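Teaching sessions at Jostcombe: your questions

Last updated Fri 10 June

What is a teaching session?

You take control of a two-armed robot and do a household job with it, over and over, while the system records what the arms and cameras are doing. The recordings are used to train the robot to do the same job by itself. A job might be moving a light table, folding a cloth or putting cups on a shelf.

Do I need any experience?

No. You need steady hands and some patience. Everyone starts with a half-day induction, and most people are comfortable with opening and closing the grippers by the end of it.

What is the difference between hand guiding and remote control?

With hand guiding you hold the robot's own arms and push them through the movement. The motors go slack enough for you to do this. With remote control you sit at the Lurner station and move a pair of smaller arms, and the robot copies you. We use hand guiding for short movements with one arm and remote control for nearly everything else.

How long is a session?

Two hours, with a break of 15 minutes in the middle. You can book up to three sessions a week. Please don't book two on the same day, as tired operators make jerky recordings.

How many recordings are needed for one job?

We ask for 500 good ones before we train on a job. The Arboleda set, which covers furniture and floor items, stands at 2352 across all its jobs. Your own share depends on how often you come in.

What counts as a good recording?

The job is finished, nothing is dropped and the arms don't knock into each other. Small corrections are fine and we want to keep them. If you miss a grip, open the gripper, back off and try again without stopping the recording. Long pauses are a problem, so decide what you are going to do before you press the pedal.

Can I throw a recording away?

Yes. Press the left pedal twice and it is marked as rejected. It stays on the Tulteo server for 7 days and is then deleted.

How should I approach a table with both arms?

Bring the grippers up to the near edge at the same height, one towards each side, and stop just short of it. Check both wrist views before you close anything. A plastic top with rounded corners gives you less to hold at the corner itself, so look for a straighter stretch of edge if you can.

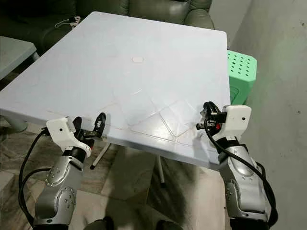

Photo: Shamim Lashari / Jostcombe

Keep the forearms low as you come in and watch where the cables run. They need slack when the wrist turns. If a loop pulls tight, stop and turn the wrist back the way it came.

What if the robot does something I didn't ask for?

Press the red button at the station. Both arms will hold where they are. Tell the floor lead, and don't restart the robot yourself.

Am I in the recordings?

Your voice isn't recorded. Your hands may appear during hand guiding. You can ask for those clips to be removed by writing to Yoga Majimbun at the front office.

When is the next induction?

The next places are in August. Dates go up on the bookings page.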